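Unit 6. Gathering examples in simulation

Reading before lab: the Nulley setup sheet, sections 2 and 3. Bring your own log template.

6.1 What counts as an example

One example is one full attempt at a task, from the reset to the stop signal. It holds the camera images, the joint positions, the commands sent, and a task label in plain words. An attempt that is stopped early is still saved, with the outcome field set to "aborted". Do not delete it.

6.2 How many

The Burkska set used in this course has 1,116 attempts across all household tasks. Each lab pair adds 100. Expect roughly 200 tries to get there, as time-outs do not count toward the quota but do stay in the log.

6.3 Varying the start

If every attempt begins from the same pose, the learner copies one path and fails when the start shifts. Before each attempt, draw new values for:
base position and heading
furniture layout
light position and strength
camera height, within the limits in the setup sheet

Write the random seed into the log. Without it the attempt cannot be replayed.

6.4 Views with heavy overlap

A camera near the arm will often have much of its view taken up by the arm itself. These images belong in the set. The learner will meet the same views when it runs, and a set cleaned of them teaches it nothing about acting on partial sight. Mark the overlap field as low, medium or high. In a living room layout, a high value looks like this, with the arm across the left half and the sofa behind it: 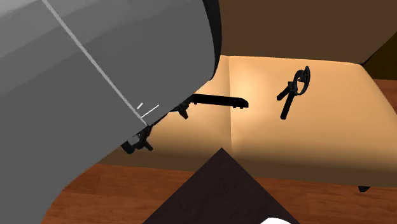 Dorothy Bunting would set a cap on such views: past a certain share, she argues, the learner starts to lean on joint positions and ignores the camera. Her advice is to train once with the high-overlap attempts and once without, and compare on held-out rooms before choosing a share. We do this in Unit 7.

6.5 To hand in

Log file, seed list, and one page on which start conditions gave the most aborted attempts. Upload to the Karport folder by noon.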